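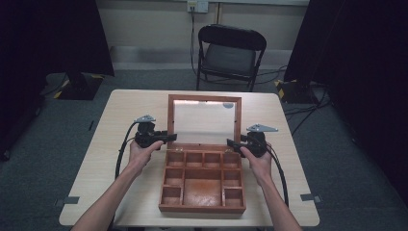 Hildegard Kohlhase had not expected the second side to be the quiet one, and she told us so before we had even sat down. "I wrote the loud songs first and thought I was finished," she said. "Then winter came and I kept going."

The record is called Hastitberg, it arrives in February, and it is easily the warmest thing she has made. Kohlhase has spent years playing fiddle and pump organ in other people's bands, most recently Brevley, and her own albums have tended to be short and a little guarded. The new one runs 42 minutes and lets everybody in. There are hand drums, a brass section that shows up for one song and then leaves, and a choir recorded in a stairwell because the room next door was being painted.

Obed Boateng plays bass throughout and is a joy to listen to, especially on "Fuchs," where he holds one note for what feels like half the song while the fiddle climbs all over it. Tímea Magyar sings the two duets. The first, "Salt on the Step," has been turning up in live sets since last summer and fans will know it already, though the album take is slower and (to these ears) much better. The other one is new, and it's a heartbreaker – just two voices and the organ wheezing away underneath.

Ottmar Tiedemann produced and mixed. He asked the players to learn the songs by ear, with no charts and no demos sent ahead, and you can hear people listening hard to each other. A wrong entrance by the trumpet in "Long Field" was left in, and it's wonderful.

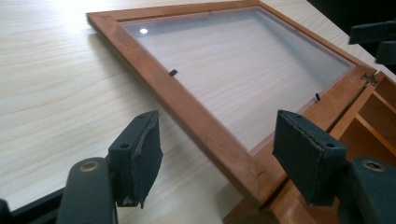
Will there be a vinyl edition? The label, Zotitz, is pressing 470 copies, and 300 of those are set aside for record shops, with the rest sold at the shows.

The vinyl also gets a bonus track, an old waltz Kohlhase learned from her first teacher, Hannelore Brinkmann. It didn't fit anywhere in the running order, so it sits at the very end of side 2 after a long gap. Don't lift the needle early!

A short run of concerts follows the release, with Boateng and Magyar both in the band. Kohlhase says the set will be the whole album played in order, then older songs if there's time, and she hopes to find a local choir in each town to handle the stairwell part. Singers who want to join in can write to the label. Doors are at 7 p.m. for all of the dates – the first song starts at eight.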